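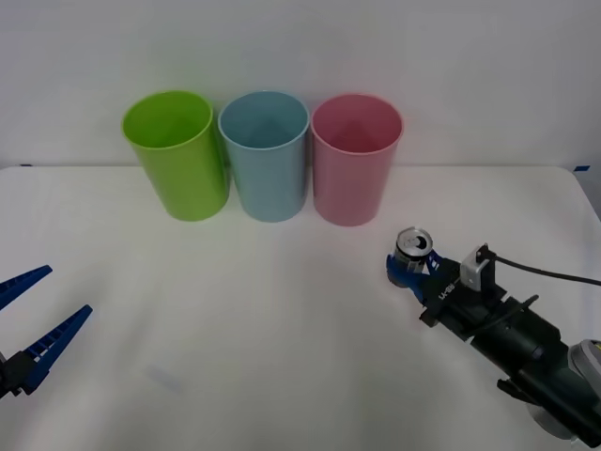 Page last changed: 23rd November, K. Noguchi

Sunday, short one. Cups for the stacking and pouring sets.

Colors settled: green, blue, pink, in that order left to right. Same shape all three, so the only thing that changes is color. Old mixed lot from the Standgate box goes back on the shelf, rims all different and two had split.

Lined them up near the back of the table, close together. Too close maybe. Blue rim is nearly on the pink one and green tips a bit toward the left. Want a finger's width between them next time, and green set down straight. Try it again before anyone writes down positions.

Table: white cover is on but not flat. Small wrinkles all over. Iron it or pull it tighter, don't care which. Also a grayish smudge on the left half, nearer the front. Try dish soap first, NOT the Brekport cleaner, it took the finish off the tray in 2008 and Kazuhiro still brings it up.

Blue tape at both back corners stays put. Leave it alone pls, even the tiny bit on the left.

Volume check, did this at the sink with the spare set: 110 ml of rice is a comfortable fill for one cup, more than that and it spills when you tip into the next. Wrote 100 on the whiteboard by mistake, fixed now.

Do the cups nest? Spares do but they stick if pushed down hard. Quarter turn gets them loose. Tried a pinch of talc, made a mess, dont bother.

Spares: 10 on order from Randulitz, same three colors if they have them. If pink is out take nothing, do not let them swap in red again. Fukuda catalog has something close but the lip looks thicker.

To do
- cover flat
- smudge
- spacing, then mark it in pencil on card
- labels on the bottoms, not the sides
- ask Kazuhiro whether lids are needed before December

Rice is in the tall jar by the sink, lid is loose so carry it from underneath.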